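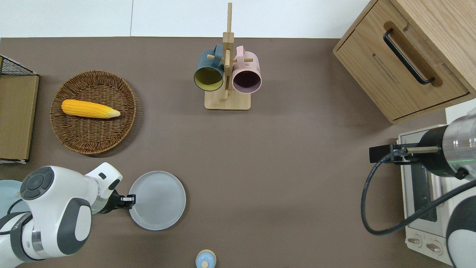
## 3.2 Surface clutter and the "parking" of tableware

Figure 2. Tabletop with plate, woven tray holding an ear of corn, mug tree, and toaster oven at the right.

The second thing we coded was what sits out on the table between meals and where. Households in the Trunen sample (n = 31) kept a diary for 4 weeks in November and after, and sent in notes at the same hour each evening. 394 entries usable. The rest were blank or unreadable, mostly unreadable.

Two patterns. First, storage that stands up. Mug trees, racks, upright boxes - anything that takes things off the flat surface - went to the back of the table or the side, and stayed there. The mug tree in Fig. 2 is at the back, near the wall, with two mugs hung by their handles, one teal and one pink. Diary writers hardly ever mentioned moving theirs. Amnuay Saithong, who did the first round of coding, wanted "fixed" as a label for these; we kept "standing", as "fixed" got mixed up with things screwed to the wall.

Second, flat things wander. Plates especially. A plate was entered as "out" far more often than as "in use", and several writers put down both for the same evening, which we let stand. Trays and baskets are harder. A shallow woven tray like the one in Fig. 2 was coded as a container when food was on it (corn, in this case) and as tableware when it was bare. Not ideal. The Brenumel coding sheet has one box for both and we should probaly have done the same.

Appliances were left out of the count unless a writer named them as being in the way. Toaster ovens came up in 6 households, always with the same complaint: the door needs room in front so that strip of table gets kept clear, or is meant to be. See Table 4 for the wording.

Cardboard boxes are a seperate case. Writers called them temporary. Many were still in the diary at week four, same spot, and we come back to them in 3.4 along with the tins.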